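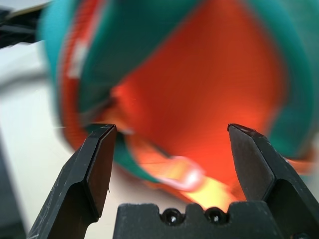 Grilletcombe Pottery holds its open day in August, and this year I drove over with Erlinda Sarmiento, who has bought their mugs for years and wanted to see the kiln. Doors opened at 10 in the morning. We got there a little before that and waited in the yard with a few other people.

The tour takes in the clay room, the throwing room and the glaze shed. Groups are kept to 30. Our guide was one of the throwers, a man called Kelemen, and he started with the clay. They buy in a stoneware body and mix their own trimmings back into it, which saves money and makes the clay easier to throw. A mug is weighed out, thrown, left overnight under plastic, trimmed, and then gets its handle. He pulled three handles while we watched and threw away the first one.

The glaze shed was the part I liked best. They have two house glazes, Valo, a soft white, and Flarklow, a dark brown that goes nearly black where it pools. Both are dipped by hand. The test tiles hang on nails along the wall with the recipe number scratched in the back, and we were allowed to pick them up. Valo looks pink before it is fired, so don't go by the buckets.
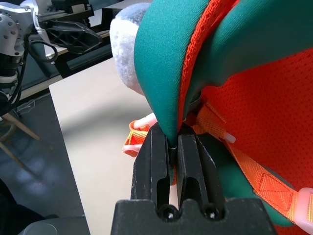

Can you order a mug in a glaze you choose on the day?
They take orders at the shop counter for either house glaze, and the wait is 3 months. You pay half up front.

The big kiln was cooling, so we saw it only from the doorway. It holds 800 pieces when packed with small ware. A firing is unpacked the second morning after it shuts off.

The shop has a seconds shelf by the door. Most of the faults are small: a pinhole, a drip on the foot, a handle set slightly off. I bought two Flarklow mugs and a butter dish. Erlinda took a Valo pitcher at full price and carried it to the car herself.

Parking is on the grass behind the glaze shed and gets soft after rain. There is tea but no lunch. Allow 30 minutes for the tour and longer for the shop. The clay room has a step down that is easy to miss.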